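Tips for Getting Good Work Out of the Omix Hand Grippers

We have had a pair of the Omix hand-held grippers in the house since January, and most of these tips come from using them on ordinary chores: putting cans away, clearing a cabinet, sorting the stuff that piles up by the window. Omix sells them as a teaching kit. You do a job with a gripper in each hand, the camera records it, and the recording goes toward training a robot arm to do the same job. The pair with the camera mount cost us 400 dollars. The charging stand was extra.

Before you start

Wipe the blue pads with a damp cloth and let them dry. Kitchen grease is the main reason a can slips. Do not use furniture polish or anything with oil in it.

Open and close each gripper ten times and listen. A click at the pivot pins means a pin needs to be pushed back in. A scraping sound usually means crumbs in the rails, and an old toothbrush takes care of that.

Put on the lights you plan to use and leave them on. Ambros Frei, who answers the Bukar support line, told me that changing light is the most common reason a recording gets sent back. If you have a ceiling fan, turn it off when the room is cool enough to do without. Moving blades can fool the tracking.

Working with cans and bottles

Take a can by the middle. If you pinch it near the top it will swing, and a full one will twist out of the pads. For anything heavier than a soup can, bring the second gripper in underneath before you lift.

Slow down at the start and at the end of each move. The middle can go at normal speed. I rushed everything in the first week and 1044 of my clips came back marked too blurry to use — a lot of wasted evenings.
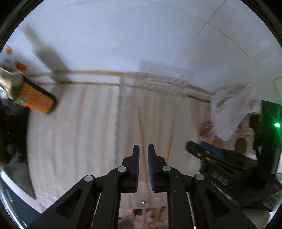

Both grippers in use near the curtain, with the orange-labeled can or bottle at left.

Bags, cloths and other soft things

Soft items are harder than cans. Take hold of a fold or a corner and close the fingers all the way. With a thin plastic bag, gather it first with one gripper and then grab the gathered part with the other. Don't drag it. A dragged bag catches on whatever is beside it.

Curtains are best left alone unless they are the job. Stand a full step back so the fingers don't snag the fabric when you turn.

Sore hands

The handles are sized for a large hand. Kiều Kim, my neighbor, wraps hers with bicycle tape and says two layers is right. Stop after twenty minutes and shake your hands out. Your thumbs will complain before your wrists do.

Is it worth the money?

For a household that wants to earn a bit back, maybe. Bukar, the service that takes the recordings, gives credit by the accepted clip. I have had 3758 accepted so far, and the credit has covered the kit and around half the stand. If you only want a reacher for high shelves, buy a plain one at the hardware store. It will be lighter.

The Bomdale kit is the other one people ask me about. Its fingers are longer and better for deep shelves, but the pads are glued on and replacing them means sending the whole thing in. Omix pads pull off and press back on. Part number 1408 is the pair, left and right, and I keep a spare set in the drawer with the batteries.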